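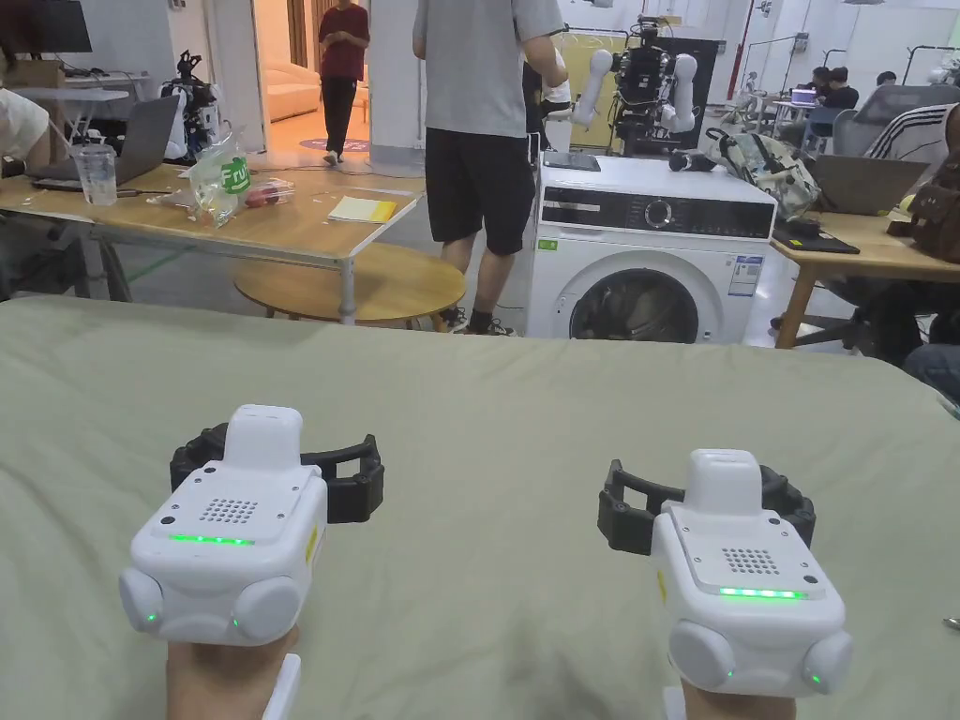

*Green sheet spread out, both grippers on.*

**Escaped serval near Vekavville — anybody buying this?**

**mudflap_309** — February 6, 2010
The Vorine paper says a serval has been loose out past the Stoyanova orchards since September. Five months, two sightings, no tracks. The county wants us to keep small dogs inside. I've lived out here 34 years and I think it's a bobcat.

**henhouse_kate**
My neighbor saw it cross the road at dusk. Long legs, huge ears, spots. She knows what a bobcat looks like, we get them every spring.

**mudflap_309**
At dusk, from a moving truck?

**henhouse_kate**
Parked. She was getting her mail.

**oldcreek**
Servals do get out. People buy them as kittens and can't handle them grown. What bugs me is the winter. It's an African cat, and we had two weeks of hard frost in there. Where's it sleeping?

**tinroof**
Barns. Full of mice, and warm enough. A zoo in a cold state will let theirs outside on a decent day, so I wouldn't call frost the end of it.

**oldcreek**
On a decent day with a heated den ten feet away, sure.

**mudflap_309**
Also, who owned it? You need a permit for one of those and the county says it has none on file. So either somebody had it illegally or there's no serval.

**tinroof**
Or somebody had it illegally. You say that like it's far-fetched. Remember the emu?

**henhouse_kate**
The Wellido shelter has a live trap they'll lend out. I asked. They said set it by the creek with a whole chicken in it and check it morning and night.

**oldcreek**
You'll catch a raccoon.

**henhouse_kate**
Then I'll let the raccoon go. What's your plan?

**oldcreek**
Trail camera on the culvert. Anything going between the orchards and the creek uses it. If there's a clear picture with ears in it I'll say so here.

**mudflap_309**
Fine by me. The picture in the paper was a brown smudge about the size of my thumbnail — could have been a feed sack. Kate, did you lose any hens?

**henhouse_kate**
One, before Christmas. Could've been a hawk, I'll give you that.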